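FOR IMMEDIATE RELEASE

Evbridge Opens Shared Workroom and Kitchen Corner in Former Ukport Storehouse

August 25, 2023

Evbridge, the neighborhood workspace group, is delighted to open the doors of its newest shared room, on the ground floor of the old Ukport storehouse. The room brings desks, open shelving and a small kitchen corner together in one place, and it is ready for members starting Monday morning.

The project began in June, when Evbridge took over the lease and asked its members what they missed most in the group's first location. The answers came back quickly. People wanted somewhere to warm up lunch without leaving the building, a big table where they could sit down with others, and enough shelf space that they could stop carrying everything home at night. All of that is in the new room!

"I've wanted a brick wall and a proper fridge since the day I joined," said Yi-chun Yeh, who coordinates the space for Evbridge. "We got both, and the light in the mornings is lovely. I keep finding excuses to come in early."

The layout was drawn up by Duda, a two-person interiors studio led by Kai-wen Kwan. Duda kept the back wall as bare brick and put the kitchen things close to the desks, so that a cup of tea or a quick lunch is only a few steps from wherever you happen to be working. The shelving is open on purpose (members asked for that too) and anyone can use a section of it.

"Most small offices hide the kitchen in a hallway," Kwan said. "We pulled it right into the room. You smell somebody's soup and you go over and talk to them, and I think that's a good way to spend ten minutes."

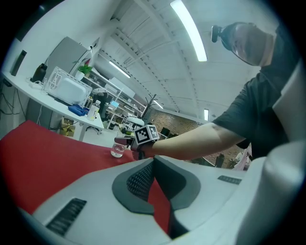 The kitchen corner and red-covered table in the new Evbridge room, with the brick back wall beyond.

Much of the furniture came from members and neighbors. Evbridge put out a call for pieces that still had plenty of life in them, and offers kept arriving right up to the final week. Fung-ping Lau, a bookkeeper and longtime member, spent several evenings sorting through them with a tape measure and a notebook, matching what was offered to what would fit.

"We said yes to nearly everything, and then we had to figure out where it all goes," Lau said. "I moved one cabinet four times before it went back to its owner. She was very nice about it."

The room covers 600 square feet and has space for 15 members at a time. Desks are not assigned. Members can book the big table for group work, and outside those bookings it is open to everybody, lunch included. The microwave and refrigerator are shared, and the house rules for them fit on one sheet: label your food, wipe up your spills, take leftovers home on Friday.

Plants are welcome. Hiwot Gebremichael, who runs a mending and alterations business and was the first to sign up, has already offered to look after any that people bring along. She plans to use the room two days a week for paperwork and customer orders.

"At home my invoices end up under the fabric, and then under the dinner plates," Gebremichael said. "Having a table that is only for this feels like a holiday. And I can heat up my own food, which my last place didn't allow!"

Evbridge will hold an open house next month, with coffee, snacks and short tours. Members of the design team will be on hand to talk about the layout and answer questions from anyone fitting out a small room of their own. Children are welcome, and there is no need to register.

Membership in the new room costs $40 a week, with no joining fee. Current Evbridge members can use it under their existing plan. Duda's floor plan is free to borrow at the front desk for people who would like a closer look.

About Evbridge
Evbridge runs small shared workspaces for independent workers, home businesses and local groups. It is owned by its members and now operates two locations.

Media contact
Ebony Tamihana, Communications, Evbridge
Interviews and visits to the room can be arranged through the front desk on weekdays.

###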